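Galería: los neceseres de mayo

Casa Zollura prepara cada primavera las bolsas de aseo que se entregan a los huéspedes al llegar al albergue. Este año el pedido fue de 152 neceseres y el trabajo se repartió entre dos habitaciones de la primera planta, la del fondo y la que da al patio. Marta Panasiuk llevó la lista y tomó nota de lo que faltaba. Las entradas que siguen están en el orden en que se trabajó, con las cantidades y los cambios respecto al año pasado.

El material

Los tubos de pasta llegaron en un envío de Skivero junto con los cepillos y los peines. Los jabones los sirvió Kolev, como siempre, envueltos en papel. En total entraron 3116 piezas, contando los repuestos que quedan en el armario para el verano. De ellas, 2319 se destinaron a reponer las habitaciones y los baños comunes, y el resto a los neceseres y a la reserva.

Se revisó primero el albarán y después el contenido. Faltaban 30 peines, que Skivero mandó dos días más tarde sin coste. Los gorros de ducha no se pidieron esta vez; casi todos volvían sin abrir.

El tamaño de la pasta

El año pasado se repartieron tubos grandes y muchos se quedaban a medias en los lavabos. Ahora se usa el formato de viaje, que cabe tumbado en el bolsillo interior del neceser y deja sitio para el cepillo. Los huéspedes de estancia larga pueden pedir otro en recepción. 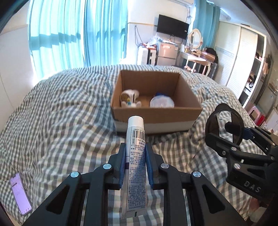 Tubo de pasta de dientes de 20 g, con el tapón blanco de rosca hacia arriba. Detrás, la caja de cartón abierta sobre el edredón de cuadros grises y blancos.

Las cajas se ponen encima de la cama para no trabajar agachados. Las mesas de las habitaciones son estrechas y no admiten más que la lista y un bolígrafo. Al terminar se sacude el edredón y se estira otra vez.

El orden de llenado

Primero va el jabón, en el fondo. Luego la pasta y el cepillo, en el bolsillo. El peine se mete en vertical, pegado a la costura. El champú se deja para el final y se comprueba que el tapón esté bien cerrado, porque el año pasado se abrieron varios en el traslado y hubo que lavar las bolsas.

Los neceseres son de Fulberg, de tela gris con cremallera. Se probaron también unos transparentes, más baratos, pero la cremallera se atascaba en las esquinas. Los que sobraron se usan ahora para guardar enchufes y llaves pequeñas.

Para niños

Hay una versión reducida, sin champú y con cepillo corto. Lleva una cinta verde en el tirador para distinguirla sin abrirla. Se guardan aparte, en el estante bajo del armario de la ropa blanca.

Reparto y almacén

Los neceseres terminados se bajan a recepción por la mañana, antes de las diez, y se colocan en el mueble que hay detrás del mostrador. Cuando queda una sola fila, se sube a buscar más. Las cajas vacías se pliegan y se dejan junto a la puerta del patio.

El armario de la primera planta queda cerrado con llave. La copia está en recepción, en el segundo gancho. Quien saque material tiene que apuntarlo en la hoja de la puerta, con la cantidad y el número de habitación.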